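Play Kitchen Questions, Answered (Mostly)

I get a lot of mail for a person who writes about pretend soup. These are the questions that come up over and over, so I've put them all on one page and I add to it when I have a free evening. Last big update was in October.

What do I need to get started?

Way less than the catalogs tell you! A pot, something to put in it, and something to serve it in. We ran our play kitchen in Umley on one saucepan and a handful of vegetables for the whole first winter and everybody was perfectly happy. The giant food sets (I once saw one with 89 pieces) mostly end up under the couch. Start with four or five vegetables that look really different from each other, in shape as well as color, and wait and see what gets asked for.

Real saucepan or toy saucepan?

Real, if you can stand the noise. I love a small stainless steel one. It has some weight to it, the handle is a proper handle, and it makes that great clang when the corn goes in. Toy pots tend to be too small for the food, and then you get a four-year-old crying over an eggplant that won't fit.

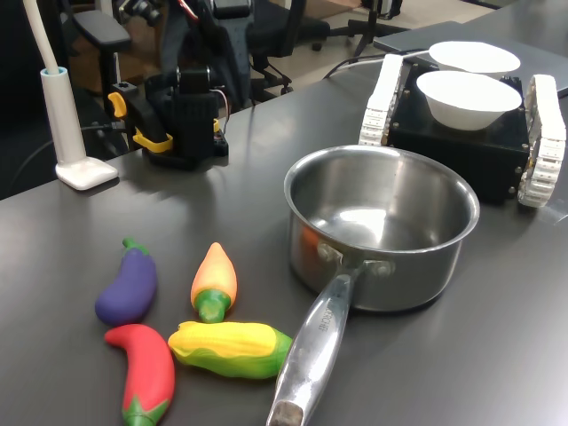

I found one of mine at Meijer and another at a church sale, and the church sale one is still my favorite. Check the rivets where the handle joins the pot before you buy anything secondhand. If the handle wiggles, put it back.

Won't a real pan scratch my table?

It might! Ours has a few marks and I've made my peace with them. My friend Irja Koivisto puts a felt mat down first, and her table looks a lot better than mine does.

What do you use for bowls?

Plain ones with a white inside. Bright food shows up so nicely against white, and little kids seem to find it easier to see what they've "cooked." Two is plenty for one child — one for the cook and one for the customer. I'd skip anything breakable until they're past the throwing stage, whenever that is. (I'm told it ends.)

How do you play with it? My daughter just dumps everything out.

Dumping is a fine game. When she's ready for more, try taking orders. You sit down, you ask for "something yellow, please," and she has to find it. Then go to two things, then a soup with everything except the carrot. Roswitha Lindemann, who wrote to me from Pledavel, plays it as a restaurant that is always running out of things, and her grandson thinks it's the funniest game on earth.
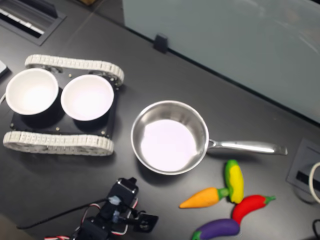 Sorting works well too. Which ones grow under the ground? Which ones are long, which ones are fat? Which ones would you eat raw? You'll get some strong opinions on that last one.

How do I clean the vegetables?

Warm water, a drop of dish soap, a soft cloth, and let them dry on a towel overnight. Go over the bumpy ones with an old toothbrush, because corn holds on to absolutely everything. I don't put any of ours in the dishwasher. I tried it once with a tomato and I'd rather not talk about it.

Where do you store it all?

In the pan! The vegetables go in, the bowls stack on top, and the whole lot goes on a low shelf. Cleanup takes a minute and even the two-year-olds can help with it.

Do you sell sets?

No, sorry, I just like writing about them. If you have a question I haven't covered, send it along and I'll get to it — usually after bedtime.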